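3.2 Collecting demonstrations by remote control

All demonstrations were given by remote control, with one operator driving both arms of the Ballanance cell. Genivaldo Macedo recorded the first 125 in August, and we were delighted by how quickly his motions became smooth. Each episode was stored with the joint positions and the gripper commands.
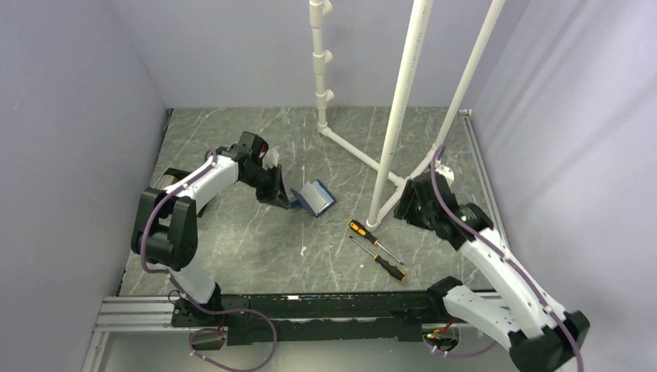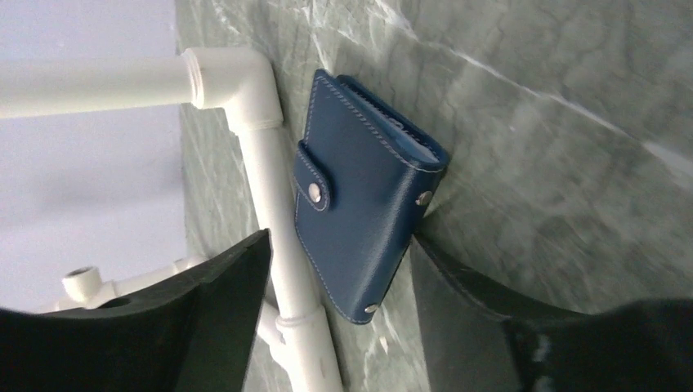
Figure 2. The two-arm cell and a close view of a wallet between the gripper fingers.

Choosing the approach angle is where a human operator really shines! A planner working from the fixed view alone kept picking paths that ran into fixtures. With the wallet lying right beside the white pipe, as in the close view, one finger has very little room on the strap side, and operators learned to turn the wrist before moving down. We kept these small corrections in the training data, including the hesitant ones. After removing episodes with dropped commands, we had 2,801 demonstrations, and roughly 15 percent of them contain at least one regrasp.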